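Unit 11 handout: Opening and sorting a desktop tower
February 2023
By the course tutor, Palumbo evening workshops

These notes go with the second half of the unit. Read them before you pick up a screwdriver. Some of what follows disagrees with the Feltuvow workbook you were given in July, and where the two differ I would ask you to try both on the bench and make up your own mind.

The workbook says a desktop tower can be stripped by a beginner in 30 minutes. I have my doubts. It may be true of a clean machine with every screw present and a tutor standing at your elbow. Office towers come in with screws missing, screws added by somebody's cousin, and a layer of grey fluff over the lot. Allow an hour for your first.

Before anything else: mains lead out, power button held in for a few seconds, case on its side with the open face up. Do not open the power supply itself. It goes in the bin for whole units, lid on, whatever you have seen on video sites.

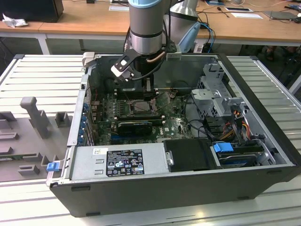

2. FINDING YOUR WAY ROUND

Dell used blue plastic on this case for several of the parts you are meant to handle: the clips by the expansion slots, the tab on the hard drive tray, a latch next to the power supply. Makers like to call such machines "tool-free". Treat that as advertising. The blue bits will get you some of the way, and then you will want a screwdriver like everyone else. Colour is also a poor guide taken alone, as the slot under the graphics card is blue too and there is nothing there to press.

Start with whatever blocks your hand. In most towers that means the drives and their cage, then the bundle of power wires beside them. Pull on the plug, never on the wires. If a plug won't move, look for the catch on its side before you pull harder – nearly every broken connector I see was broken by someone who was sure it was just stiff.

Label cables as you free them. The Broka system (a coloured sticker at each end) is fine but slow. Masking tape and a pen do the same job for less money.

3. THE PROCESSOR SOCKET

The workbook gives this a whole chapter and most of it is warnings. The warnings about bent pins are fair. On many boards the pins are in the socket and not on the chip, so an empty socket is the delicate half, and it should be covered if the board is to be used again. Where I part company with the workbook is on cleaning. It wants you to wipe round the socket with solvent on every board. I can see no benefit in that, and a stray thread of cloth can do real harm. On a board laid out like this one, with the metal frame and lever in plain view and no cooler over them, I would keep cloths and sleeves well away and get on with the memory, which sits in its row just above.

4. WHAT IS WORTH KEEPING

Hirov publish a price list for used parts, and students tend to quote it at me. Those are asking prices. Find out what parts have sold for before you fill a cupboard with them.
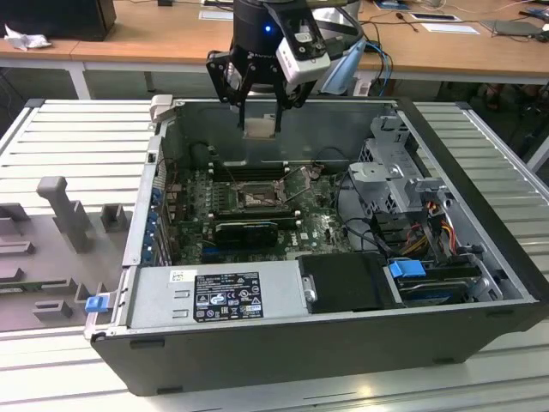 Expansion cards are where people fool themselves most. A card feels valuable because it is a separate thing that comes out in one piece, and plenty of them were the cheapest option on the order form. Judge by the model number and a working test. A short heatsink, such as the one on the black card below the socket, tells you very little about what the card will fetch, and I would not set a price until I had read its label. The same goes for drives: capacity and test result first, looks last.

Memory is the part I would bother with. It is small and easy to test. Keep matched pairs together in one bag.

For next time: bring your own notes on one machine, with the order in which you removed things and anything that held you up. No more than 2 pages. Reread page 23 of the workbook as well, and mark any claim on it that you could not repeat at your own bench.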